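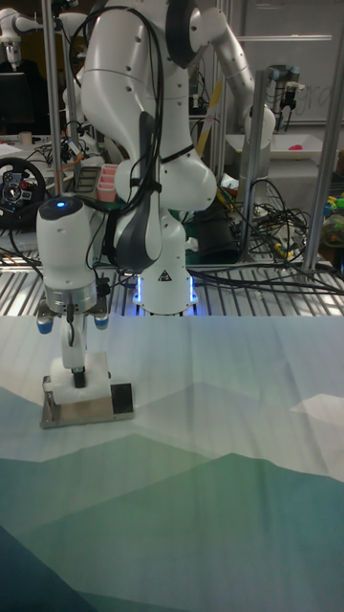

White robot arm with a blue light ring at its base

Kevano Satellite Phone Rental: Frequently Asked Questions

Which phones do you rent?
We rent two models, the Hakim handheld and the Fevent desk unit. The Hakim fits in a jacket pocket and is what most hikers, sailors and field crews take. The Fevent needs a power outlet or a vehicle battery and is meant for a camp or a small office.

Do I need my own SIM card?
No. Every rental phone ships with a SIM already installed and active. Please don't take it out. If you own a satellite phone and only want airtime, see "Airtime for your own phone" below.

Will it work indoors?
No. The antenna needs a clear view of the sky. Step outside, raise the antenna all the way and wait for the signal bars before you dial. Thick tree cover, canyon walls and tall buildings can block the signal. The Fevent can be used indoors if its outside antenna is mounted and connected.

How long does the battery last?
A fully charged Hakim gives five hours of talk time. Standby time depends on the temperature. In freezing weather keep the phone inside your coat and turn it off between calls. Spare batteries can be added to any order.

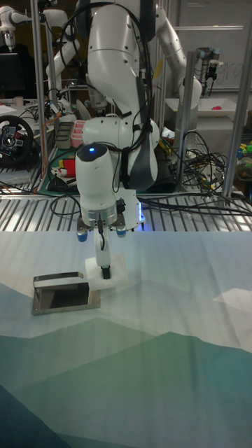 Photo: Samah Slaoui

What does a rental cost?
Rates are by the week and are listed on the order page. The shortest rental is seven days, and the clock starts on the day the package is delivered. We don't charge for the day you ship it back.

Is there a deposit?
Yes. We place a hold of $400 on your card for a Hakim and $673 for a Fevent. The hold is released once the phone has been checked in. Your bank may take a few more days to show it.

How are calls billed?
By the minute, outgoing only. Incoming calls are free to you, but the person calling pays their own carrier's international rate, and that can be high. Warn your family before you leave. Many people have them send a text and then call back.

Can I send text messages?
Yes, from either model. Texts can be up to 160 characters. Longer ones are split and billed as separate messages. Picture messages are not supported.

Can I call 911?
It depends on where you are. In the United States the call goes to a relay center that will ask for your location, so have your coordinates ready. In other countries, look up the local emergency number and save it in the phone before your trip. 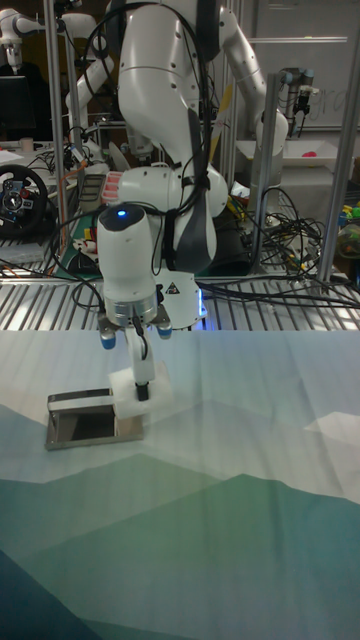
Is it legal to carry a satellite phone everywhere?
No. Some countries ban them and others require a permit that you have to get in advance. The rules change, and we can't give legal advice. Check with the embassy of each country on your route, including any where you only change planes.

What happens if I lose or break it?
Call or email us as soon as you can so we can shut off the SIM. You are responsible for airtime used before you report the loss. Scratches and normal wear are not charged. A cracked screen, a broken antenna or water damage is — unless you bought the damage waiver with your order.

Airtime for your own phone
We sell prepaid cards and monthly plans. Prepaid minutes expire one year after activation, and unused minutes carry over if you add more before that date. Monthly plans can be paused once a year. To sign up, we need the phone's IMEI number, found under the battery.

How do I return the phone?
Use the prepaid label that came in the box. Drop it off by the last day of your rental. Late returns are billed at the daily rate. Put the charger, the car adapter and the case back in the box too — missing items are charged at replacement cost.
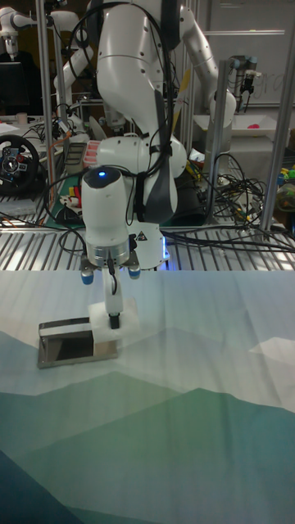
FLERKELL, Sun 3 July

Are there changes to pickup hours?
Yes. The Flerkell pickup counter is now closed on weekends and will stay that way through October. Weekday hours are the same as before. Orders placed after noon on Friday ship the following Monday.

Can I extend while I'm away?
Yes. Text the word EXTEND and your new return date to the support number stored in the phone. You'll get a reply with the added charge, and the extension is set once you answer YES.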